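Chapter 4
A Place for Small Things

When Prapai Bunnag and I began teaching our home and office course at Ernlow, we supposed that everyone would want to start with the big jobs, the wardrobes and the garages and so on. Nearly all of them asked about the desk instead! So we've put it early in the book, and I hope you'll take your time over it, perhaps with a cup of tea.

A divided box is a humble thing, but it asks you a useful question every time you pick up a paper clip: where do you live? In this chapter we'll work with an open-topped wooden organizer that has one larger section and several smaller cubbies, set on a round marble table near a lamp.

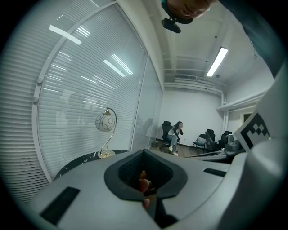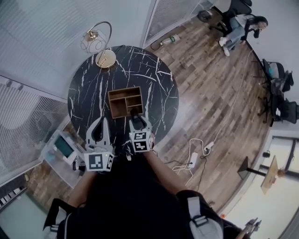

4.1 Before You Sort

Bring everything to one surface, and do allow yourself a good 25 minutes (Talha Orakzai, who tested these exercises with his evening group in March, thinks even that is a bit stingy). Group your things by how often you reach for them, whatever their colour or size, and leave the organizer empty until you've finished.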